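New phone day (finally)

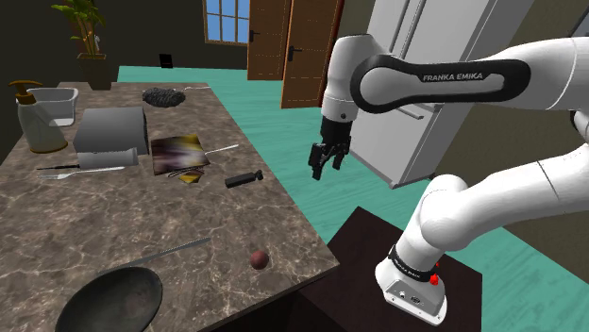

White arm, marbled worktop.

2019-05-04

So I've caved and bought the Tonitz! My old Drustier was down to two hours of battery and I was sick of carrying a charger everywhere. It cost me 405 quid from the little shop in Sallongate, which stung a bit – but the screen is lovely and it fits in my jeans pocket.

The camera's a bit slow in the evenings, mind. Moving my photos over took ages (over 467 of them, mostly the dog) and I still can't find where the torch button's gone.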